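Dish Rack Task, Week 6

Our club bench at Dretstead is set up for bowls this month.
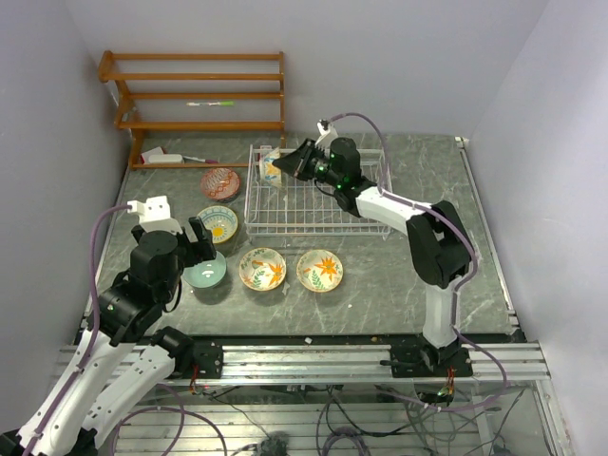 Both arms over the table, right gripper at the rack, left one above the mint-green bowl.

The task is simple to state: put every bowl in the white wire rack, standing on edge. Annelore Fuchs wrote the rules and allows 2 tries per bowl before it counts as a miss.

Most of our trouble is at the rim. A bowl lying flat gives the gripper one good approach, from above with one finger inside, and a small error in height pushes the bowl across the table. We lowered the closing speed in October and that helped more than any change to the camera settings.

The log now holds 1,678 attempts. I sorted the misses by arm. The left arm has more of them, nearly all on bowls close to its own base, where the elbow has to fold tightly. Sabine Reinholz wants to move the start pose back 5 cm. I would retune the wrist first.

The Pekgate team uses deeper bowls, so our numbers don't compare directly with theirs. Next on my list is the cable routing under the front rail. Settings file goes up once I've cleaned out the old comments.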